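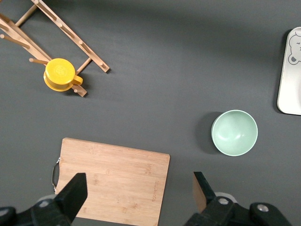

Canoes & Small Boats > Rowing Skiffs

Kusent 14 Rowing Skiff

The Kusent 14 is the boat we end up taking out ourselves when the shop closes on a summer evening, and it's been that way ever since the first one came off the trailer. It's a 14-foot fixed-seat rowing skiff, built by the Ó Conaill yard, with a round bilge, a small skeg and a wineglass transom that looks lovely from the dock (and even better from the boat behind). You can row it alone, row it with a passenger in the stern, or put the second pair of oarlocks to work and go surprisingly fast with a friend.

Fuseini Kwofie drew the hull for his own use on Trerninham Lake, where the wind gets up after lunch and the chop at the narrows can be short and steep. He wanted something that would carry its way between strokes and still feel calm when you stand up to fend off the dock. His first version was a bit narrower at the waterline. The production boat has more beam amidships and a slightly fuller bow, and you notice both the moment you step in.

How it rows

If you've only rowed an inflatable or one of those flat-bottomed park boats, you're in for a treat! Take three good pulls, lift the oars, and the Kusent just keeps sliding along. The skeg holds it straight, so you're not forever correcting with one arm, and it still turns in its own length if you pull one oar and push the other. With a crosswind it will want to point up a little when it's empty. Shift your cooler or dry bag a foot toward the stern and that mostly goes away.

It's a dry boat for its size. In the afternoon chop on Trerninham we get a few drops over the bow quarter when heading straight into it, and nearly none if we take the waves at a slight angle. The load limit is 314 pounds including people and gear, so two average adults and lunch, or one adult, one kid and a dog who thinks he's the captain. Please do the addition before you go. A skiff loaded past its mark sits low and gets sluggish, and all the fun goes out of it.

Seats and fittings

There are two rowing positions. The forward one is for when you have somebody in the stern seat, and the middle one is for rowing alone. The thwarts lift out, which makes the inside easy to wipe down and gives you room to lie flat and look at the sky, a perfectly good use of a boat. The foot brace slides on a rail and locks in any of four places. Taller rowers usually like the one closest to the stern, but try it on the water with your shoes on before you decide.
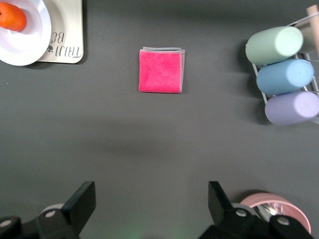 Tangerine on a white plate.

The oarlocks are bronze and come on short lanyards. Keep the lanyards tied. We sell loose oarlocks too, and we can tell you that almost every one we sell replaces one that's on the bottom of a lake. The sockets take a standard half-inch shank, so if you already own locks you love, they'll drop right in.

The rub rail is a firm fender material that runs all the way around, corners included. It's gray, it doesn't leave marks on other people's paint, and it can be replaced in sections with a screwdriver. There's a bow ring strong enough for towing at low speed, a drain plug low in the transom, and sealed flotation under the bow and stern seats.

Weight and moving it around

The bare hull weighs 61 pounds. Two people can lift it onto a roof rack without any drama, and one person can get it from the truck to the water on a folding cart. We like a cart with fat tires if your launch is sandy. Carry it by the thwarts or the transom corners and leave the rub rail out of it.

For the roof, upside down on padded bars is best, with two straps across the middle and a line from the bow ring to the front of the car. Snug is plenty. If you crank the straps down hard on a hot day you can leave a dent in the gunwale that takes a week to relax.

Oars

Oars are sold separately so you can get the right length, and length matters more than almost anything else you can choose here. We stock spoon blades and straight blades. Spoons grip better and feel wonderful on open water; straight blades are tougher and easier to handle in weeds or shallow creeks. Come by Virbridge and row both if you can. We keep a demo Kusent at the dock from June on, and early morning, before the motorboats are up, is the nicest time to try it.

Looking after it

Rinse it, take the plug out, and store it upside down off the ground. That's most of the job. The hull is fiberglass with a gelcoat finish, so scuffs from beaching will polish out, and deeper scratches can be filled with the matching kit from the yard. The wood trim wants a light sanding and a fresh coat of oil or varnish each spring. Dab a little grease on the oarlock leathers when they start to squeak. Some people like the squeak, and that's fine as well.

What comes with it

Hull with removable thwarts and stern seat
Two pairs of bronze oarlocks with lanyards
Sliding foot brace
Drain plug and a spare
Printed care sheet from the Ó Conaill yard

Colors are cream, dark green and a soft blue that looks different every time the sun moves. Green usually takes longest to arrive, so ask us what's on the next delivery.

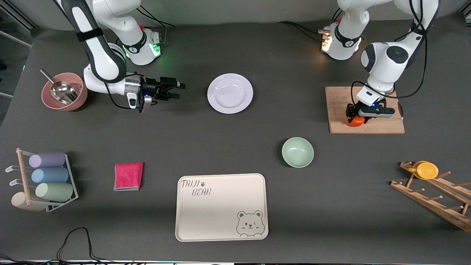

A sailing version comes up in conversation a lot. The yard has tried a small lugsail on one hull and we've had a short turn in it, but there's no kit to order yet and the mast step isn't molded into the boats we sell. If you want to sail more than you row, let's talk about a different boat. If you want to row most days and never think about rigging, the Kusent is a joy.

A cover is available in tan canvas. It fits over the gunwales with an elastic hem and has a center pole so rain runs off. The same cover works for trailering on quiet roads, though we'd take it off for the highway.

Last updated: June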